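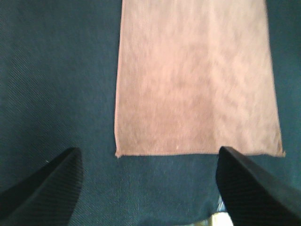

Fig. 1. Pale pink cloth laid flat on a dark teal-blue twill, bottom hem toward the viewer.

Household Textiles 1
Handout 2: Laying out, checking and folding small cloths
Teacher: Oi-ling Hsiao
Class of Friday, September 6, 2024

Please read this handout before the class and bring it with you. We will use the words in it for the whole course, so it is good to learn them now.

1. Words we need

Hem: the edge that is turned and stitched so the threads do not come out. In Fig. 1 the hem at the bottom is a thin line, slightly darker than the rest of the cloth.
Face and back: the two sides of a cloth. On many thin cloths they look almost the same.
Twill: a weave with fine diagonal lines. The fabric under the cloth in Fig. 1 is a twill, and the lines go from upper left to lower right.
Fray: threads that have come free from an edge or a corner.
Lint: small loose fibers that stay on the surface.

2. Laying out

Put the cloth on the work surface with one hem parallel to the edge of the table. Smooth it with the flat hand from the middle to the outside. Do not pull at the corners. A thin cloth that is pulled will look square for a moment and then go back to its own shape.

After smoothing, look at the four sides. Very few cloths are true rectangles after some washing. Compare the sides in Fig. 1: the left side leans a little, and the right side goes outward near the bottom corner. If you fold such a cloth exactly corner to corner, one layer will show past the other. In this course we match the hems first and let the corners be a little wrong.

3. Checking

We check always in the same order: hems, corners, surface. Write what you find on the card. Use short words, for example "fray, lower right" or "lint on hem". The cloth in Fig. 1 would get both of these notes, and also "light creases". A small frayed tip can be cut with scissors close to the hem, but do not cut into the stitching. Lint is removed with a dry brush, moving along the hem and not across it.

For weight, use the Oravec scale by the window. The practice cloths from Valler are sold as 221 grams per square meter, and the thicker ones from Rorndale as 450. Please keep the two kinds in separate piles — after folding they are not easy to tell apart by eye.

4. The ground fabric 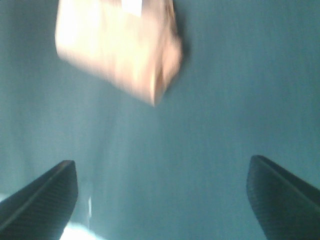 The color of the work surface is a question that students ask every year. We cover the tables with one plain color, and the color should be different from most of the things that we put on it. White cotton on a white table is very tiring for the eyes, and a loose thread can stay there the whole afternoon. Teal-blue is a good choice for pinks, creams and light browns. Look how the light beige item stands out from the blue, although it is too blurred to say what it is; the slanted lower outline and the point where it ends can still be found. For navy or dark green cloths, take one of the gray Flalden covers from the shelf.

Brush the ground fabric before each lesson. Even one white fleck is easy to see on a dark cover, and it will move to your cloth.

5. Folding in thirds

Lay the cloth with a long side toward you. Bring the left third over the middle, then the right third over both. Turn the piece a quarter and fold once in half. The last fold should be toward you when you put it on the shelf, with the open edges at the back.

6. Homework

Fold 100 small cloths before the October test. You can share this work over several days. Þröstur Overgaard has the key to the practice room and will sign your card when you have finished.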